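Gistlow Fresh Produce, Postside packing hall
Minutes of the staff and management meeting on automated handling
10 June 2022, upstairs canteen

In the chair: Marilou Bañez
Notes: Kilian Rainer
Also present: day shift and late shift packers, engineering, one person from the Hubmann office by telephone
Apologies: night shift lead

1. Minutes of the last meeting
Agreed with one correction. The rest break on the grading line is fifteen minutes, as it was before, and the figure of ten was a typing mistake.

2. Where the work has got to
Marilou went through the plan for line 4. Hubmann will supply the arm and Jitent is doing the software and the simulation work. Avocados go first, then mangoes if the first stage is accepted. The arm is to lift fruit from the infeed tray and place it in the carton. Grading by hand stays as it is for now.

Jitent has asked for 1,000 simulated picks at each fruit size before anything is tried in the hall. The large size has reached 513. Small has not been started. Kilian said the trial date in June should be treated as a hope and nothing more until both are finished.

3. Fruit in the simulation
Packers had asked at the last meeting whether the people writing the software knew what our fruit is like. Kilian has been sitting in on the Jitent calls and reported back. The modelled avocado is a dark green one with a pebbled skin, pits and small specks on it, and a brown stem scar.

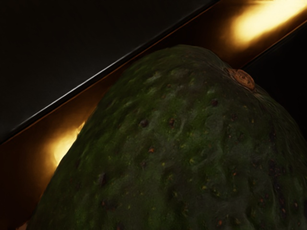
The late shift's point was that looks are one thing and softness is another. A packer feels a ripe one straight away and eases off. Kilian said grip force is a setting at present and the same for every fruit. Hubmann confirmed by telephone that a softer setting can be stored for ripened stock, but somebody has to select it. It was agreed that the choice should sit with the line lead and be written on the shift sheet.

There was some discussion of stem scars. Day shift want fruit placed with the stem end to the side, as we do by hand, so that it does not mark its neighbour. Kilian to put this to Jitent.

4. Jobs and hours
Marilou repeated that no permanent post will go in this stage. Two packing places on line 4 become one packing place and one minder. The minder clears stops, changes trays and calls engineering. Staff asked if the minder would be paid at the grader rate. Marilou could not answer today – she will bring a written reply.

Day shift also asked about overtime, which several people rely on before the holidays. The target for the line is 800 cartons a shift, and if the arm meets it there will be fewer late finishes. Marilou accepted that this is a loss of earnings for some and said she would rather have it on the table now. No agreement reached. Stays on the agenda.

5. Training
Minder training will be in paid time. Names to Kilian. Late shift asked that places are not all filled from days, and this was agreed.

6. Any other business
The canteen microwave is still out of use. Gloves in the small size have run out again; stores to reorder.

Actions
Marilou: written reply on minder pay; overtime figures for line 4
Kilian: stem end placement and grip setting to Jitent; list for training
Line leads: add grip setting to the shift sheet
Stores: small gloves

Next meeting to be called once the small size picks are done.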